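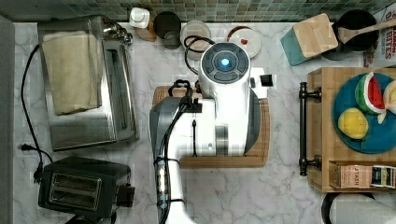

Thursday, May. Off-training error vs plain test error, Trovadstead set, again. Reran the nearest neighbor baseline with duplicates removed from test. 3,004 rows total, 1,892 in training. Plain error looks great, off-training error doesnt. Same gap as last week so not a seed thing. Most of the misses sit at the outer rim of the input space, a thin band all the way round, like the groove running round the border of the wooden cutting board. Inside the band the classifier is fine. Going to call it the groove in my plots until somebody objects.

Checked the dedupe script twice. First pass was matching on rounded values, so it threw out 93 rows that were near copies and should of stayed. Fixed, rerun, gap got a bit smaller. Still there.

Lai-ching Yau thinks the prior is too flat and the Gibbs version will show it worse than the Bayes one. Probably right. Gibbs draws one hypothesis from the posterior, so at the rim it's basically flipping a coin. Averaging over 20 draws pulled it most of the way back to Bayes. More draws = slow, Pivico queue was full all afternoon.

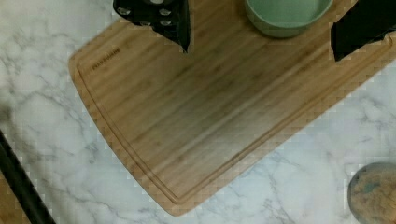 Kuo split

Tried Kuo's way of splitting (cut by input region, no random shuffle). Test and train never overlap by construction, so no dedupe needed. Nice. But now the two sets come from differnt distributions and the IID number means nothing, have to drop that column from the table.

Flunditz config files are still the old format. Loader doesn't complain, just quietly uses default noise rate. Lost an hour to that. Print the noise rate at startup!!

To do
- redo the curve with small training sets, x axis log
- sharper prior, one run only, see if the groove shrinks
- ask Lai-ching for her derivation, page 2 has a sign I can't follow
- save the posterior draws this time

Left the sharp prior run going at 6:40. Log is in the usual folder.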